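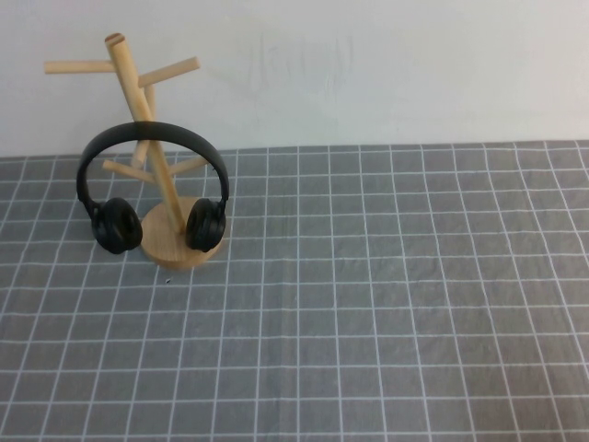 Mug Tree, Other Uses

Small gallery from the Skorkville house, put together by Ivana Echeverría. The stand was bought for the kitchen in January and ended up on the table with the gray grid cloth. It is pale wood with a round base and pegs at two heights.

Headphones over the center pole. The band goes across the top of the lower pegs and the ear cups hang on either side, close to the base. The upper pegs stay free for a cable or a set of keys.

The idea came from Horacio Ocampo, who keeps his on a Dirmont stand of the same kind. Hang the heavier pair in the middle. On a side peg it pulls the stand over.

Wipe the wood with a dry cloth. No oil on this one so far.

More pictures will go up when the shelf by the door is finished.

Posted Thursday, March 26, 2020
Filed under: Desk, Storage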